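Jacinto Meléndez
Going to be a grump about shoeboxes for a few posts. Mute me if you love them.
98 shares

Everybody I follow is suddenly doing the Brenora closet method. Rule one is that all footwear goes back in its original box. ALL of it. Boots, sneakers, the things you take the trash out in.
Share

My question, which I put to the Brenora account and got a heart emoji for: why would I box something I put on every morning at 6? A slipper lives on the floor next to the bed. That's the whole job of a slipper.

Their guide says a boxed pair "keeps its shape." OK. A dress shoe, sure, I can believe that. A soft slip-on with a footbed and one wide strap? What shape are we protecting?

Anyway I said I'd give it a fair try, so the table got cleared off as far as it ever gets cleared off, and out came the box.

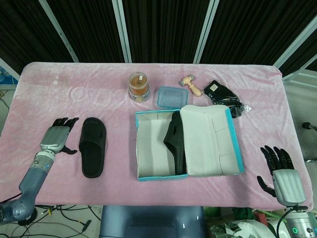

One slipper on the cloth, one on its side in the box. Jar and toy hammer stayed where they were.
2 comments

Look at how the one in the box is lying, by the way. Tipped over against the wall with the strap sticking up. Drop them in like a normal person and that's how they land. The guide has four paragraphs on labeling and not one line on which way up a slipper goes.

Somebody's going to say heel to toe. I tried heel to toe. With the slim ones it's fine. With a wide strap you end up with the straps fighting each other and the lid doing a little seesaw on top.

Side by side, both pointing the same way, worked better for me. I will give the method that much, except the method doesn't tell you to do it.
Share

Now the lid. If it's attached and flips open, like on this box, you need the box's own width again next to it before you can get anything out. On a table, no problem. On a closet shelf with another box right beside it? You're lifting the whole thing down every time. For slippers. Before coffee.

And stacking. I had boxes from Mivitz, Eshun and a couple of places that don't exist anymore, and no two are the same size. The Brenora photos show a perfect wall of them. I would like to know who in that house has feet the same size and buys one brand.

(They sell matching boxes. Of course they sell matching boxes.)
1435 views

I did like using a soft cloth underneath, so here's a nice thing I can say. Cardboard doesn't skid around on plush the way it does on a bare tabletop, and you can lay a shoe down without wondering about the finish. The guide doesn't mention this either. Mine is pink.
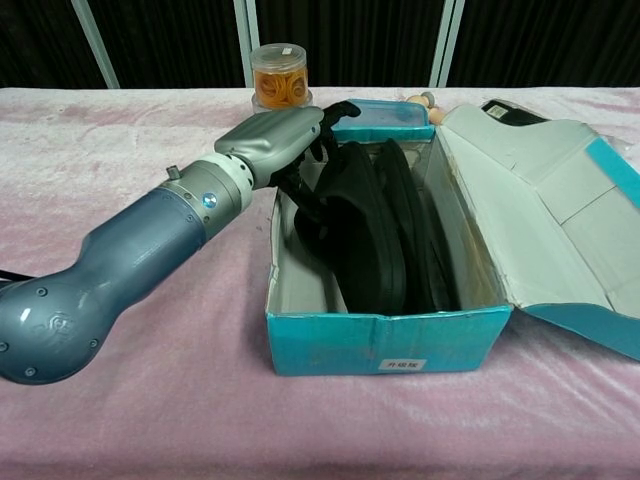 The pair in the box, side by side. Label on the front says 升级版, "upgraded version."
6 comments

Yes, "upgraded version." Upgraded from what? It's on a white sticker low on the front, and it's the only thing on there I'd use to find the box again. If I go by the sticker, the closet contains one item called Upgraded Version. Very helpful at night.

You can see the scuffs on the front too. Cardboard gets tired. Corners go, the top edges bend, and then the lid sits crooked and lets in the dust it was supposed to keep out. I have not seen one person in a Brenora video holding a beat-up box.
Share

To the person who replied that there are 2000 happy members in the Marham group and I'm the only one complaining: I asked in that group how many still box their everyday shoes after the first month. I'm still waiting.

Where I've ended up, for anyone who wants it. Off-season stuff and good shoes in boxes, same direction, heaviest at the bottom. Write on the short end with a marker, since that's the end you'll be looking at on a shelf. Anything you wear daily goes on a tray or an open rack.

Going away for a few weeks? Fine, box the slippers. They'll be easy to find and the dog can't get them.

Otherwise I'm not convinced. If you've kept this up since February with the everyday pairs, send me a picture of the closet as it looks today, before you tidy it.
98 shares · 11 comments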